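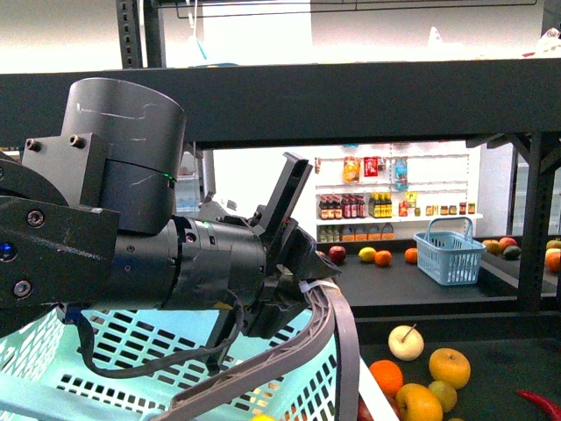
Minutes of the April meeting, Masholm Food Co-operative

Held in the back room of the shop, 7.30 pm. 16 members present. Apologies were received from the Skandametti branch.

1. Minutes of the last meeting

Agreed as a true record, with one correction: the van insurance is due in June, not July.

2. Matters arising

The gate at the Prusov Lane allotments has been rehung. The lock still sticks and a new one will be bought. The request for a second noticeboard was left over until the summer.

3. Money

The balance in the main account stood at £741 after the electricity bill was paid. Takings were slightly up on the month before, mostly from bread and eggs. It was agreed to keep £90 back for repairs to the van and to look at it again in two months. One member asked whether the card reader was worth its monthly charge. The meeting felt that it was — most people under forty no longer carry cash.

4. Suppliers

Ndung'u Wholesale has written to say that its delivery charge will go up from next month. The order can be made larger and less frequent to bring the cost down, but this would mean more to store. Those present were split on it. A vote was taken and the change was agreed for a trial period, dry goods only.
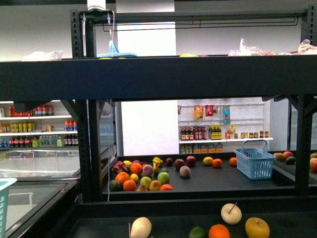
5. Opening hours

The meeting went back to the question of staying open later one evening a week. About 22 households had answered the survey, and most wanted it. The main worry was staffing, as the last hour is already hard to fill. Several members said that fresh stock should be looked over before a late opening, and that this ought to cover the top tier of the black metal rack as well as the lower ones, as fruit up there is easily missed from the front. It was agreed to try one late evening, closing at 8 pm, and to put a sign-up sheet by the till.

6. Any other business

The spring seed swap will be held in the yard if it is dry. Tables are needed. Members were reminded to rinse milk bottles before bringing them back.

The meeting closed at 8.50 pm. Next meeting in May, same place and time.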